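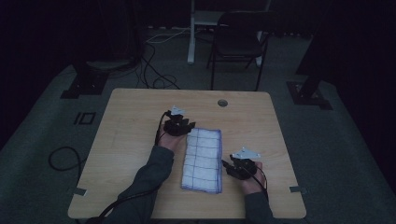
Automation

Trelberg puts towel folding back on the list for its home machine

Trelberg has added cloth folding to the chores it wants its two-armed home machine, Vlad, to handle, the company said in April 2022. The work at this stage is done by people at a table, with a black gripper device strapped over each hand and a white marker plate on top. A white cloth with thin blue lines is folded over several times, and the hand movements are used to teach the machine.

The company has 4,000 recorded folds so far. Vlad itself has been tried on 198 cloths, and Trelberg would not say how many came out square enough to go on a shelf.

"It can pick up a cloth and make the first fold," said Hrvoje Dimitriou, who runs the chores program. "The second fold is where we lose the corners. A person does it in 4 seconds and doesn't look down."

Shirts and fitted sheets are not being attempted. Neither is anything straight out of a dryer, where the machine would first have to find an edge in a heap – a job Dimitriou called harder than the folding.

Flollwood, a linen service that washes for small hotels, has agreed to take two machines for a shop-floor trial beginning in May. They will work on hand towels only, and staff will check each stack before it is wrapped.

Rival firm Pruvik dropped its own folding project last year and now sells a machine that sorts laundry by color. Trelberg has not given a price or a sale date for Vlad.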